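Rollberg Shared Workshop
Pre-run checklist, PC assembly cell (memory and small cards)
Filled in by: Raphaël Guérin
Date: 17/08/2021
Sheet 3406, replaces the one with the coffee on it

Marks: OK, FIX (sort it before the next run), WATCH (fine today, come back and look). Leave a comment for anything other than OK. Leave one for OK too if you feel strongly.

1. Emergency stop
OK. Pressed it, everything stopped. Pressed it again from the stool, because that is where people sit in real life. Still reachable, with a bit of a lunge.

2. Table and extrusion
OK. All corner bolts snug. The 6 mm key is back on its hook after a long holiday in somebody's bike bag.

3. Fixture plate
WATCH. Clamped flat, no rocking. This is the Tradetti print, third revision, and the brackets are holding up better than the first two, which we do not discuss. Run a fingernail round every slot before loading. Any stringing inside a slot will tip the part and you will spend the evening blaming the software. I have done this for you already, in March, so there is no need to repeat the experiment.

4. Gripper fasteners
WATCH. All link screws checked by hand with the key, none turned. Please do the same and don't just admire them from a distance. They have shiny heads and look tight whatever they are up to.
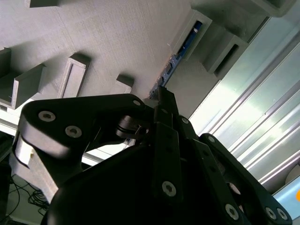

Item 4. Gripper at the plate, with the blue board in its slotted bracket.

5. Fingertips
OK. Wiped with alcohol. If the tips feel greasy, somebody has been eating near the cell again, and the crumbs usually give a name.

6. Cables on the arms
FIX. The loop by the wrist needs one more tie. It clears the case at the speed we use for testing, and I don't want to learn what it does at full speed. Joint limits in the Ferow controller are set so the wrist can't wind it up, but limits have been "temporarily" raised before. Current file is number 3487. If the screen shows anything else, reload and find out who was being creative.

7. Case position
OK. On its side, panel off, pushed up to the stops. Check for loose wiring over the board before you let an arm down into it. Drive cables are the worst for this. They lie quietly until something with fingers comes past. Tuck them into the bay and look again after the first cycle.

8. Power to the case
OK. Mains lead out of the supply and hung on the hook where everyone can see it. The switch on the back does not count as unplugged.
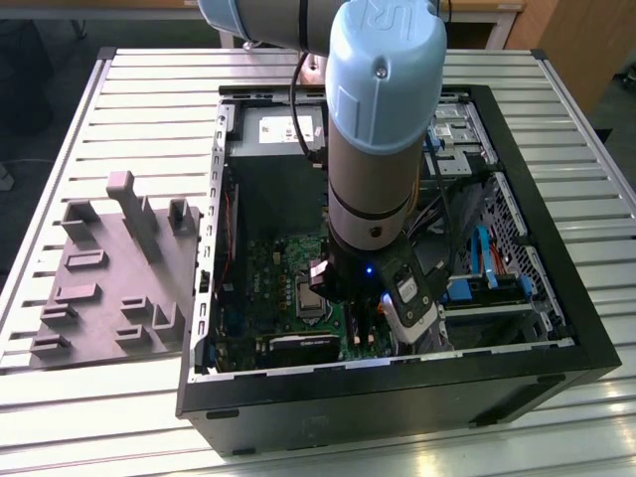
9. Static
FIX. The wrist strap is present. The thing it is meant to clip to is missing. More than one member has suggested the radiator. No.

10. Memory pick
OK. Grip force on the low setting. Dry run first, with the dead module marked in paint pen, then a live one. Stop if the module sags at the free end or if the fingers close anywhere but the top edge. Keep your hands off it while it is over the plate, however crooked it looks. Use the jog buttons like a civilized person.
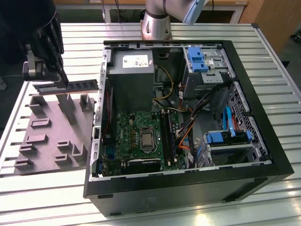 Item 10. Module held above the tray, case open alongside.

11. Memory insertion
WATCH. Open the slot clips by hand before the run. The arm can push but it has no opinion on whether the clips are open, and it will go on pushing. Check the notch is the right way round against the drawing in the Rajan folder.

12. Logbook
FIX. Last entry reads "works now." Works what? Since when? Please write down what you changed.

Open items go on the whiteboard: 6, 9, 12. Anyone who closes one signs beside it. Next full inspection in 365 days or after the next bang, whichever comes first.

R.G.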